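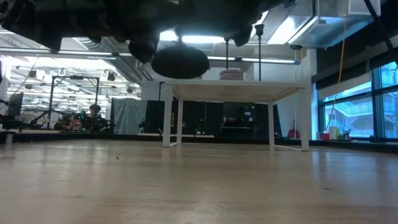 Little tables, big tables: a styling gallery
Posted 2022-08-31 by Amber Lockwood

I do love a small white table! Give me one little raised platform and a handful of odds and ends and I can lose a whole afternoon, which is pretty much what happened when Mhairi Aitken and I set about sorting the tabletop pieces for our Birkeck page. We were after things that look happy standing on pale wood, and we had far too much fun moving them about.

Candlesticks first. Tall, black and slender, with a wide foot so they don't look as if they'd topple at the first sneeze — I'd have them on everything. Put two at slightly different depths and you get a lovely bit of rhythm without trying.
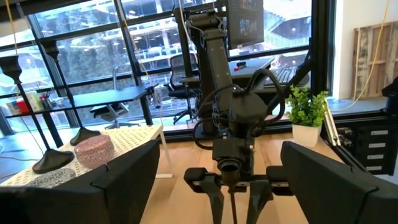

Mhairi is all for the pink tin with the speckled lid, and she has very nearly won me over. Pink next to plain black is such a cheerful pairing, and the flecks pick up the greys elsewhere. Yvonne Hartley wants it for buttons. I say biscuits.

The perforated top is my favourite part of the white table. It keeps the whole thing light, and it gives you a second level to play with when the wood underneath starts filling up. 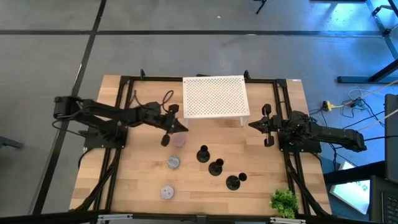 Then there are the round patterned pieces in grey, which I'd happily scatter flat near a small pinkish cup, and a bushy bit of artificial greenery for a corner (no watering, hooray). Black stands in a diagonal line look smashing too — far livelier than a straight row.

Bereket Tefera has asked for more green next time, and I've already got my eye on a trailing one from Trelleo.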